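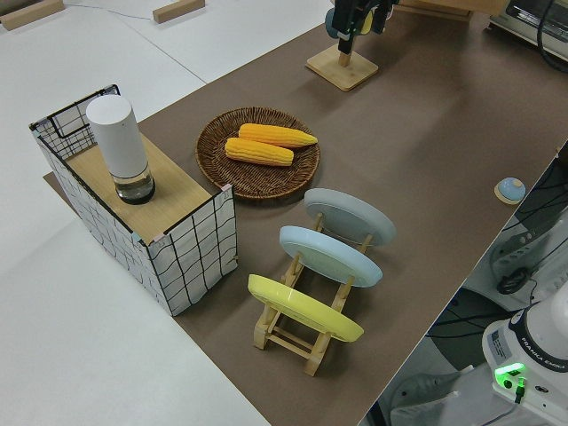

Re: [wodstead-list] play kitchen, again
From: Zoi Margaritis
July, 7:28 am

Bontu Tamiru wrote:
> Could whoever set up the play kitchen please say whether
> it is finished? My two went looking for the stove and
> found a box with squares drawn on it. Also, is corn the
> only food? The Fallport group has a whole grocery aisle.

Bontu,

It's as finished as my patience. The box with squares on it is the tile wall, drawn in black by a person who began with a ruler and lost it. The board on top is the counter. The tape at the corners is pink and pale blue, and yes, it is structural.

Corn is the menu. Two cobs, on the wicker tray. Javiera had a bag of Porkutico sausages put aside for us, but the dog got there first. If you have spare vegetables in the attic, the tray has room.

I will defend the dish rack. It's wood, it stands up on its own, and the gray, blue and yellow plates go back in it at the end of the morning. I can't get that at home from people in their forties.

Stove: Ngân says she has one, minus a knob. Can anybody with a car fetch it from Pappas Road before the 28th? I'd go, but mine is at the shop again.

Please don't "improve" the tiles. I've grown attached.

Zoi

You are receiving this because you joined wodstead-list. Contact the list owner: Efthymia Karamanlidis | Back to top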